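The robot that wants to learn your hands

A shared workshop in a former tyre shop is teaching a pair of second-hand arms to do the fiddly jobs, and the teaching is the best part

The arms live at the back of Todero, past the lathe and the rack of half-finished kayaks. There are two of them, bolted to a bench on a slab of aluminium plate, and when they're switched on they lift their wrists a little, like a pianist about to start. I have been in plenty of workshops, and I still grinned.

The project is called Plavach. It began in April, when a few members pooled $800 for a pair of retired teaching arms with one dead elbow between them. The elbow took longer than anyone planned. The replacement gearbox came from Pagano, a small parts shop two streets over, and it fitted on the third go, after a night of filing and a fair bit of swearing at a grub screw.

What hooked the group was the question of what to do next. Plenty of home-built arms can stack blocks. The members wanted theirs to handle soft, floppy, annoying things: cable ties, tea bags, shoelaces. Anything with a bit of string in it, basically. A block stays where you put it, but a cord changes shape every time you touch it, and the arm has to cope with whatever it gets.

Borrowed skills

Writing rules for all that would take forever, so Plavach learns by watching. A member does the job by hand while a camera at head height records it, and the recordings go into a training program called Hudix, which the group wrote over one very long winter and still argues over. The software looks for where each hand goes, when the fingers close and what the other hand is doing in the meantime.

That last part matters more than I'd have guessed. Try threading a strap through a slot with one hand in your pocket! The holding hand is busy the whole time, tilting and steadying and making small corrections you never notice yourself making. After an hour at the bench I was noticing all of mine, and I could hardly do up my jacket on the way home.

The current job is badge holders and lanyards. They're cheap, they're all much the same size, and they combine a stiff bit of clear plastic with a strap that has its own ideas. The group is aiming for 220 recordings before the next round of training, each one a full go from loose parts to finished badge. Mistakes stay in. A dropped strap that gets picked up again is useful, and the arms will be dropping plenty.

I had a turn, naturally. My first try ran to 45 seconds and ended with the lanyard twisted. By the end I had a rhythm – grip the left end, pinch the blue strap low on the right, let the rest of the cord pile up on the table where it can't pull.
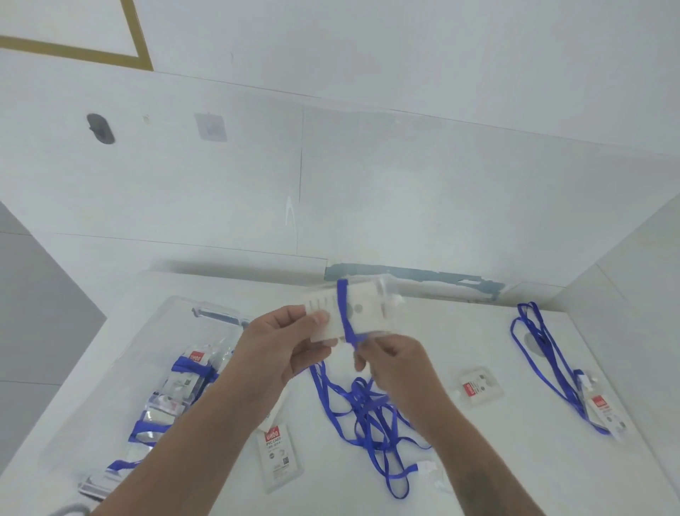
What the arms can do so far

Not badges, yet. The left arm can pick up a holder and keep it level, and the right can find a strap laid out straight on the bench. Getting the two to meet is the work of the next few months. The fingertips are being recast in softer rubber, and someone has started on a wrist that turns further than ours do, which strikes me as a wonderful sort of cheating.

Todero opens the bench to visitors in the evenings from 7 pm, and anyone who drops in can record a few goes. Left-handers are especially welcome, as the group is short of them.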